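About Us

Bolger is a small workshop that keeps hand-held gripper rigs in working order. We set them up, calibrate them, repair them and send them back. Most of our customers use them to record everyday tasks for robot training, and a rig that is slightly off can spoil a long stretch of recording before anyone notices.

The workshop was started by Dörte Hinrichs, who had spent years repairing lab instruments and wanted to work on something with fewer forms attached. Vasiliki Kourkoulas joined soon after and runs calibration. The rest of the team is split between the repair bench and the practice area.

What we work on

The Ganorus pair is the rig we see most. It is two hand-held grippers, left and right, with a marker cube at the base of each one and a harness for the operator. We also take in single grippers and older pairs that have been modified by their owners. If you have changed something, write it on the intake sheet. We would rather know about the glue before we pick up the heat gun.

How a rig goes through the shop

Every rig is cleaned first. Dust and tape residue on the marker cubes cause more tracking trouble than broken parts do. We wipe the faces with a dry cloth, check the corners for lifting, and replace any face that has a scratch running through the pattern. We don't touch up markers with a pen.

Next come the fingers. The inner pads wear at the tips, and they rarely wear evenly. We replace pads in pairs and then run the gripper through 200 open and close cycles. The fingers have to meet along their full length at the end of the run. If they don't, the linkage comes out and the bushings are changed.

Calibration takes roughly 2 hours for a pair. Readings go into Climeo, our service log, under the serial number of each gripper. Left and right are logged separately and stay that way, even when they always travel together. A full recheck is due after 500 hours of use.

The last step is a handling check in the practice area. An operator puts on the harness and works with ordinary household items. Small, smooth and thin things are the most useful: cups, bottles, toothbrushes, pens. A finger that is slightly out of line will often pick up a cup and then struggle with something flat on a counter.
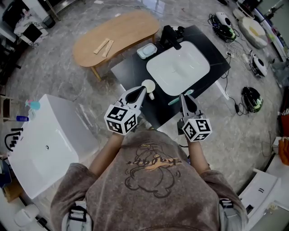 Handling check at the vanity counter: cup in the left gripper, toothbrush next for the right.

If a rig fails the check, it goes back to the bench with a note saying which hand and which object. It does not get a second try on the same day.

Service plans

Jeseo is our yearly plan. It covers cleaning, pads, marker faces and one full calibration per pair. Bushings and harness straps are billed as used. We currently look after 126 grippers on the plan.

Sending us a rig

Pack each gripper with the fingers closed and something soft around the marker cube. Include the harness, even if it seems fine. Please take out batteries and ship them according to your carrier's rules.

Page last updated Jun 17, 2023.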